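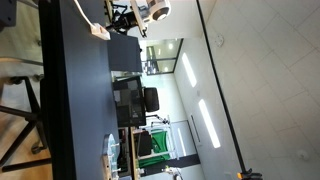

Lindiwe Sithole asked last time whether a room with long ceiling lights, a glass partition and a green cloth in it can ever give you a decent tabletop picture, or whether we'd be better off hauling everything outdoors. Great question, and it takes us straight into this week's topic! My answer is a big yes, the room can do it, but you have to read the room before you set anything down on the table.

# Handout 5: Reading a Room for Tabletop Work

**Bring:** your notebook, a sheet of plain white paper, one small shiny object and one dull one (a spoon and an eraser are perfect).

## Start with the ceiling

Ceiling lights are the part people forget, and they do so much of the work. Long LED fixtures placed end to end give you a wide, soft band of light, lovely for dull surfaces and a real handful for shiny ones. Look for the smaller strips too. A short one farther down the room can throw a second, weaker shadow, and once you've spotted a double shadow you'll see them everywhere.

White tiles and white walls bounce light back onto the table. That's free fill light, so use it!

## Then the table

A dark top is wonderful for pale or see-through things. Put a translucent tray with white pegs on navy-gray and the pegs stand out at once; put the same tray on a white table and you'll be squinting. The trouble comes with dark boxes, black chair backs and anything else close in tone to the surface, which tend to sink into it. Try a sheet of paper underneath, or tip the object until an edge catches the light.

White cords do the opposite. A white power strip on a dark table is the first thing the eye lands on, so decide early if it's in or out of your picture.

## Glass

Glass partitions reflect ceiling lights, and the reflection moves when you do. Take one step left, then one step right, and write down what happened. (I know it feels silly. Do it anyway, it's the fastest way to learn where a reflection is coming from.)

## Green cloth

Two things to watch:

- **Spill.** Bright green bounces onto whatever is near it, and white objects show it most. Pull your subject forward until the tint fades.
- **Wrinkles.** Each fold makes a darker line, and uneven green is harder to remove later. Clamp the sides and smooth from the middle out.

A thin light stand near the cloth is handy for evening out the color. Point the lamp at the cloth and light your subject separately.

## Exercise (40 minutes)

1. Sketch the room from above. Mark every light, every piece of glass and every large white surface.
2. Set your shiny object on the table and find a spot with no ceiling reflection on it.
3. Swap in the dull object without moving anything else. Note the difference in its shadow.
4. Repeat both on the white paper.

Work in pairs if you like, but each of you needs your own sketch. Mine from October is pinned up by the sign-in sheet, coffee ring and all.

Sketches are due April 18, 2025. Next up is side light, so hang on to your spoon!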